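Busteck Lutia Countertop Water Boiler, 4-Liter

The Lutia supplies near-boiling water for tea, instant coffee and soup. It connects to a cold water line and refills itself as water is drawn. Rated input is 3,000 watts, on a dedicated circuit.

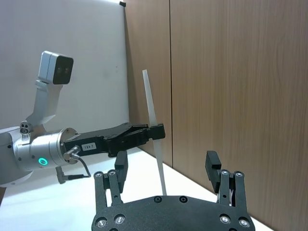
Reading time: 2 min

The tank is stainless steel with a foam jacket. Water enters through a solenoid valve at the base, in small amounts, so the outlet temperature stays close to the set point. The set point is adjusted on the front dial and can be locked with the key supplied.

Output after first heating is nearly 200 cups per hour. Install a scale filter if the local supply is hard. Drain the tank before moving the unit - the drain plug is at the rear left.

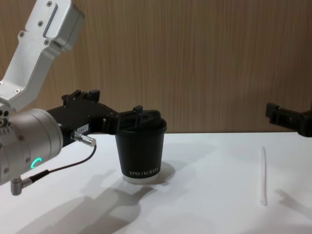 Spout clearance is set by the drip tray, which has two positions. The upper position suits mugs and ordinary paper coffee cups; the lower one is for jugs and flasks. Lift the tray straight up to change it. The grille comes out for washing.

Supply hose, 60 inches, included. Wall bracket sold separately. The older Achterberg bracket does not fit.

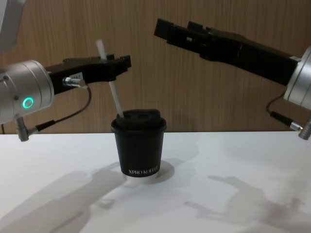 Loretta Delacroix writes that the dial lock on her unit was stiff until the second month, and that the tray rattles in the lower position unless the rear tab is pushed fully home. She descales in December and June.

Spare parts: tray, grille, dial key, inlet valve, drain plug seal.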